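Kiss Spray-On Wall Texture, 30 oz can

I patched 86 nail holes in our Grovville rental before I found this stuff, and I wish I'd bought it first! It sprays on over dried filler and blends the patch into the old orange-peel finish - way less fussy than a sponge. Twist the nozzle for a finer or heavier spatter, and practice on cardboard (I didn't, the first time).

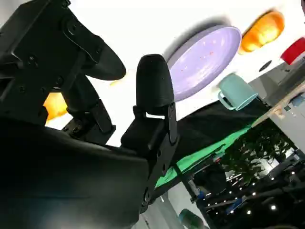
Matte black plates, small black screws.

One can did 2 bedrooms for me. Let it dry overnight, then paint with whatever you've got. It's water-based, so drips come off the baseboard with a damp rag. I keep the white in stock all year, and the tinted kind comes back in October.

Questions about matching an older ceiling? Ask for Eifion at the counter.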